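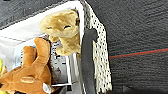 **Visit report: seismic and infrasound monitoring station, Eltness**

The Eltness station is one of a small group of sites that listen for underground tests and large rocket launches. It opened its doors to outside visitors for one afternoon in April. Our group was met at the gate by Hrefna Hafþórsson, the station manager, and signed in at the front desk. Phones were left in lockers before the data room.

The seismic array consists of 29 sensors in shallow boreholes, spread across the moor to the north of the main building. Each one is linked by buried cable to a central recorder. Hafþórsson explained that spacing matters more than the quality of any single sensor. A signal crossing the array reaches each borehole at a slightly different moment, and the delays give its direction and speed.

Thomas Cirillo took us through the data room. He showed two stored traces on one screen: a small natural earthquake and a quarry blast near Durkport, 662 kilometres away. The earthquake had a strong second wave. The blast had a sharp first arrival and little after it. An underground weapons test would look closer to the blast – though depth and rock type can blur the difference, and the station does not make that judgement alone.
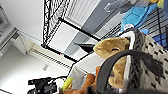 Infrasound is handled separately. Seven microphones stand in a ring, each fed by a set of perforated pipes which average out wind noise. Arturo Gentile, who maintains them, said that gusts remain the main cause of lost data, mostly in winter. A large missile launch can be picked up at long range if the upper winds are favourable, but the sound may take more than an hour to arrive. Warning is therefore left to satellites and radar.

Questions took up the last half hour. Dario Palumbo asked who sees the data first. The answer was that raw data goes to the Flalum centre without review, and member governments draw their own conclusions from it. Cosimo Rizzi asked about false alarms and was told that the term is not used on site, as the station raises no alarms. It reports events.

The mast and the backup generator were not shown. The next visit is limited to 7 places, and names should be sent to the front desk at Eltness.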